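Prondine gripper kit, thread. I bought this with my own money in December and have been running it on kitchen jobs since then. Posting notes in the order I wrote them down.

1/ What you get: the two-finger gripper, a wrist camera, one cable, a mounting plate and a bag of screws. I paid $314 for the base kit. The arm is not included. Mine is a Jadetti, the older model, and the plate fit without drilling.

2/ The manual is short and the wiring page is wrong for the older Jadetti. Power and data are swapped in the drawing. Support sent me a corrected page the same afternoon, but the PDF on the product page still has the mistake.

3/ Setup took me an evening. Most of that was camera calibration. The kit software wants you to hold the printed card at 9 positions, and if one fails you start over from the first. I would like a redo button.

4/ My test job is dishes. Reach into a wire rack, take hold of a plate or bowl, lift it out, set it on the counter. It sounds easy. Thin wires are hard for the camera to judge, and the fingers have to go between things without hooking a rod.

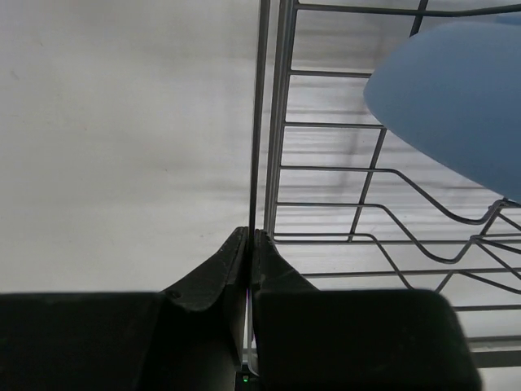 5/ The fingertips are the best part of the kit. The pads are grippy and wide enough for a plate rim. With the stock force setting I got slips on glazed bowls. Going up one step fixed it, and I have left it there.

6/ The finger blocks are bulky behind the tips. In a tightly loaded rack they touch the next dish before the tips get where they need to go. I now load every other slot. If you can't control how the rack gets loaded, think about that before buying.

7/ Camera: fine for close work. The fingers stay in view the whole time, and I like that for lining things up. It struggled with white dishes on my white counter until I added a lamp off to one side.

8/ The subscription. Pallolent is the cloud service they push during setup. It stores your runs and trains a grasp model on them. I used the free trial and then canceled. The local software does what I need. If you have several arms it may be worth pricing out.

9/ Parts: I ordered spare pads from Parsons. They shipped fast and the fit was the same as the originals. Swapping a pad is one small screw on the side of the finger. Don't overtighten it, the threads are soft.

10/ The run counter says 3139 grasps so far. I am on my second set of pads. The cable needed a strain relief where it leaves the wrist, so I used a zip tie and a bit of foam. Nothing else has needed fixing.

11/ Would I buy it again? Yes, at this price, for a bench or a home lab. I would not put it in a real kitchen where people are waiting on it. Next I'm trying it on flatware, and I'll add to this thread when I have results.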